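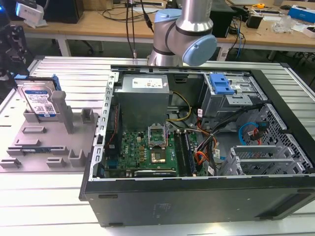

Werton (student project)

Werton is a student robotics project at the Astthorpe School of Applied Engineering. Its participants program robot arms to carry out service work on used desktop computers, mainly the handling of hard disk drives, memory modules and small electronic boards. The project started as an optional course and later received its own annual contest, the Nonbridge Round, in which student teams from several schools work on the same set of tasks. It has been led from the beginning by Natália Kadlec, a lecturer in automation.

The name is used for three things: the course, the workstation on which the course is taught, and the software library that the students maintain. In the school's own papers the workstation is usually called "the Werton bench" and the library "Werton tools".

Contents
1 Background
2 Workstation
3 Tasks
4 Teaching
5 Nonbridge Round
6 Software
7 Criticism
8 See also

Background

Before the project existed, students at Astthorpe practiced with robot arms mostly on wooden blocks and plastic cups. Kadlec, who had worked in electronics repair before she began to teach, considered these exercises too easy to be useful. In the first course description she wrote that a block "forgives everything" and that students should meet an object which has a correct place, a correct direction and a limit to the force it can accept.

Old office computers were chosen as the working material. The school was replacing the machines in its drawing rooms at that time and many of them were waiting in storage to be collected by a recycling company. The first group had 6 students. They spent most of their first term on the holders in which the parts stand, and the robots were used very little until December. A written report of this term is still given to new participants as an introduction.

In the second year the course was opened to students of mechanical design, who until then had no access to the robot laboratory. According to the project's yearbook, this change had more influence on the results than any later change of equipment. The fixture plates became stiffer and the slots received sloping entrances, so that a part which arrives a little crooked can still slide in.

Workstation

The bench is built from slotted aluminum profiles. The slots make it possible to move a fixture and fasten it again without drilling. A desktop tower is laid on its side on the table with the side panel removed, so that the main board, the memory slots and the drive cage can be reached from above.

Beside the computer there is a gray 3D-printed fixture plate with raised blocks, slots and posts. It serves as the parking place for parts. A hard disk drive can stand upright in one of its slots with its mounting rails on top, and the gripper takes it from there. The blue plastic rails are left on the drives during the exercises.

The arms approach the table from different sides. One is dark and carries a black gripper together with a camera at the wrist. The other has silver links with light blue caps at the joints and stands behind the computer. Students call them by their positions, "side arm" and "back arm", and these names also appear in the program code. For many exercises only one of them is needed, and the other must then be parked in a position agreed with the supervisor.

The grippers have parallel fingers. The original fingers came with smooth surfaces, and a group from the mechanical design program tested several kinds of covering on them. The covering is counted as a consumable part and each team has to change it before an examination.

An emergency stop button is installed within reach of the operator. The rules of the laboratory say that one person in each team does nothing else but watch the arms while a program is running at a speed above the teaching speed. This person may not hold a laptop or a phone.

Tasks

The tasks are collected in a document called the Toom list, after the room in which the first course was held. It is revised every summer. Tasks are divided into three grades.

Grade one contains movements in which the part does not touch the computer. The student takes a drive from the fixture, turns it, and returns it to the same slot or to a neighboring one. This is considered harder than it sounds, as the drive is heavy compared with its width and can rotate between the fingers if it is held too far from its center.

Grade two contains small electronic boards in holders. A board must be gripped by its frame, and contact with the pins or with the components ends the attempt. The holder is fixed on the table and gives the board only one possible direction of exit.
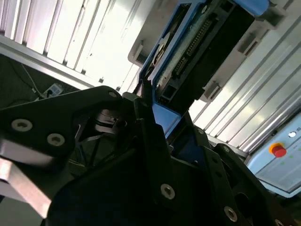
The gripper must therefore be tilted to the same angle as the holder before the fingers close, and it has to keep this angle for the whole length of the pull. Students usually solve the problem by defining a separate coordinate system for each holder. Teams that use the coordinate system of the table have to calculate every point of the path, and most of them change the method after a few weeks.

Grade three contains work inside the computer case. The most common exercises are the insertion of a drive into the drive cage, the opening of its latch, and the removal of a memory module after both end latches have been released. The loose cables in the case are the main difficulty. They are not in the same place from one day to the next, and a path that was free in the morning may be blocked after another team has used the bench. Earlier editions of the Toom list allowed the students to tie the cables back with tape. This permission was withdrawn, and the teams now have to look at the cables with a camera or plan a path which goes high enough above them.

Work on the processor socket is listed as an optional task. The contact surface is easily damaged, and the task may be tried only on boards already marked as defective.

Teaching

The course takes 2 semesters. In the first semester the students guide the arms by hand and record positions, and no program may be longer than one printed page. In the second semester they write complete programs with checks and recovery steps. A student can pass with a program that fails to place a part, provided that the program notices the failure and stops in a safe position. A program which places the part correctly and has no check does not pass. This rule is often discussed by the students, and Kadlec has defended it in several school publications.

Every attempt on the bench is recorded, together with the names of the team members and a short remark about the result. By the end of the most recent school year the log contained roughly 1,400 attempts. The remarks are written by hand first and typed later, and older entries are not always easy to understand. The entry "rail again" appears many times and refers to a drive whose mounting rail touched the side of the slot during insertion.

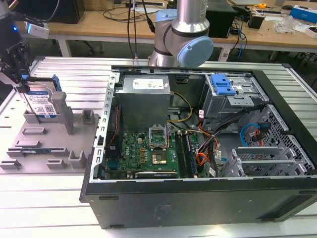 A hard disk drive in the gripper at the fixture plate. The second arm stands behind the open computer.

Students keep the fixtures in order themselves. When a slot is worn out it is reported in the log, and the plate is printed again from the drawings in the project archive. Changes to the drawings need the signature of one student from mechanical design and one from automation.

Nonbridge Round

The Nonbridge Round takes place once a year and lasts a single day. It is named after the town where it was first held, and it kept the name after it moved to Astthorpe. In the most recent edition 9 teams took part.

Each team receives a computer which it has not seen before the contest. The morning is reserved for measuring and for teaching positions. In the afternoon the teams run their programs in an order decided by lot, and after the start signal nobody may touch the keyboard except to stop the robot. A team can ask for a repetition if the reason for the stop was outside its program, for example a loss of power at the bench.

Points are given for parts that reach their correct place and taken away for contact with other components. Time is used only to separate teams with equal points. There is also a separate prize for the best written error message. It was proposed by students as a joke in the early years and has remained in the rules.

Software

Werton tools is a library of short functions for gripping, tilting, pressing and controlled release. The functions are kept simple on purpose, and the library does not include automatic path planning. Teams that want to use planning must bring their own solution and explain it to the supervisor. The comments in the oldest files are partly in Slovak and partly in English. A complete translation has been announced more than once and is not finished.

Criticism

Some teachers at the school have said that the project depends too much on one type of computer case. The drive cages and latches of other cases are different, and programs written on the bench can rarely be moved to them without large changes. A second set of fixtures for another type of case was designed as a final-year thesis, but the parts were never printed in full.

Another complaint concerns access to the bench. There is only one, and teams have to reserve it in advance. Evening reservations were introduced after a request from the students and now end at 9 p.m.

See also
Automated disassembly
Educational robotics
Fixture (tool)
Pick and place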